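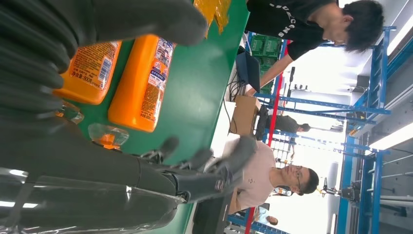

Orange bottles, one with an 800g net weight on its label, on the green table.

Open day at the Sheehan packing hall, Hakville
October 11, 2024

The Sheehan company opens its hall in Hakville to the public once a year. It used to be held in August, but the heat under the roof kept people away, so it has moved to the fall. Entry is free. Parking is across the road at the Midow lot, and the gate attendant gives you a sticker for your coat.

I took the second tour of the morning. It lasted 40 minutes and started in the goods-in bay, where trucks from the coast are unloaded. Our guide spent a long time on pallets — how they are stacked, how they get wrapped, and why a badly wrapped one goes straight back to the supplier. The hall has 496 pallet spaces and fills up in the weeks before Christmas.

After that came the label room. Imported goods keep their original label, and an English one is added before they go to the stores. I had wondered about this for years, having bought plenty of sauces with a sticker over half the ingredients. The rule at Sheehan is that the weight must stay readable on both labels. Anything that fails goes on a shelf by the door and is checked again at the end of the shift.

The cold store was the low point. We could only look in through a window, and it was fogged up. The loading docks were better. There are nine of them, and the drivers were happy to talk about the Nundotora run, which leaves at night and gets in before breakfast.

Lunch was soup and a roll in the staff canteen. The shop by the exit had dented cans and old-label stock at 20 percent off, cash only. I bought rice vinegar and two cans of lychees. The line for the coat rack was long, so keep your coat with you if you go next year.

Hakville Visits | Contact | Copyright 2024 | Back to top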